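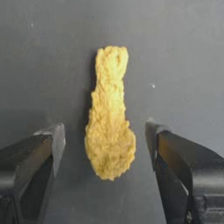
Lockwood Street Kitchen – Takeout and Catering FAQ
Updated August 2024

Do I need to order ahead?
For a regular dinner, no. For trays, we need 22 hours' notice. Call the Lockwood shop or use the order form.

How many pieces come in a party tray?
The small tray has 22 pieces of chicken, all drumsticks unless you ask for mixed. Sides are sold separately.
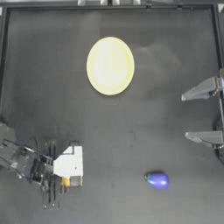 Do you deliver?
Yes, to Lockwood and Canden. Orders going to Canden have to be paid for in advance. We don't deliver to Gromano at this time, but you can pick up from either door.

Can I get the chicken without breading?
Not from the fryer. We have a baked version on the catering menu – ask for it when you place the order.

What is the best way to reheat leftovers?
Use an oven at 375 degrees, on a rack, until the chicken is hot all the way through. The microwave works but the crust goes soft. 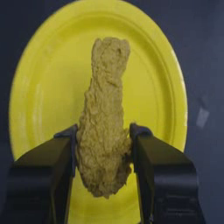

Is anything on the menu gluten free?
The slaw, the beans and the baked chicken are made without wheat. All of our food comes out of one kitchen, so we can't promise there is no contact with flour.

What if I need to cancel?
Trays can be canceled for a full refund up to the day before pickup. After that we keep half.
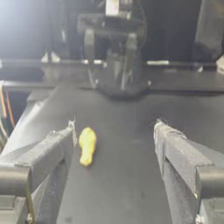
Do gift cards expire?
No. Lost cards can be replaced if you still have the receipt.

Where do I park?
Behind the building, off Naken Lane. The spaces in front are for pickup only.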